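Effluent filter clogging every couple of months, normal?

wellhouse_deb
We bought a place outside Ballico in April with a 924 gallon tank (odd size, I know, that's what's on the permit) and a Paren filter in the outlet. I've had to pull it and hose it off 4 times already! The old owners told us they did it once a year. Only two of us live here, no garbage disposal, and I'm pretty careful about grease. Is the filter too small or am I doing something wrong?

mudflat67
When was it last pumped? If the sludge is up near the outlet you can rinse that filter till the cows come home and it'll keep plugging. Get it measured before you buy anything.

wellhouse_deb
They said two years ago but I don't have a receipt, so who knows. I did go looking for where the gunk comes from. I've been scraping every plate into the trash and I put a mesh strainer in the kitchen sink, and we wash by hand now, so the dishwasher hasn't run in weeks.
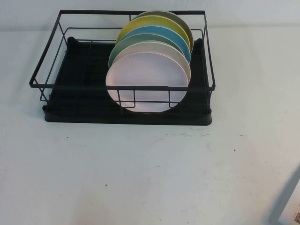
Laundry is the other thing I wondered about. We do maybe five loads a week and most of them land on the same day, plus there's a big shaggy dog whose blankets go through the wash. Could that much lint do it?

gravelguy
Yep, lint. Put a filter on the washer hose and spread the loads out. I'd also swap the Paren for a Prado, the slots are bigger and I clean mine every three years.

mudflat67
Gotta disagree there. Bigger slots just mean the stuff goes out to your drain field, and a field costs a whole lot more than ten minutes with a hose. A filter that plugs is doing its job.

gravelguy
My field is 67 feet of trench in sand and it's been fine since we moved in. You're scaring her over nothing.

mudflat67
Sand forgives a lot. Deb, what's your soil?

wellhouse_deb
Clay, mostly, I think? The garden sure is. Also the guy at the feed store swears by a powder called Plistemness, you flush a packet a month. Anybody tried it?

gravelguy
Used it one summer, couldn't tell any difference.

mudflat67
Save your money and put it toward the pump-out. And with clay keep the filter you've got.

wellhouse_deb
Okay, calling for a pump-out in the morning and ordering the washer filter tonight. Will report back on how deep the sludge was.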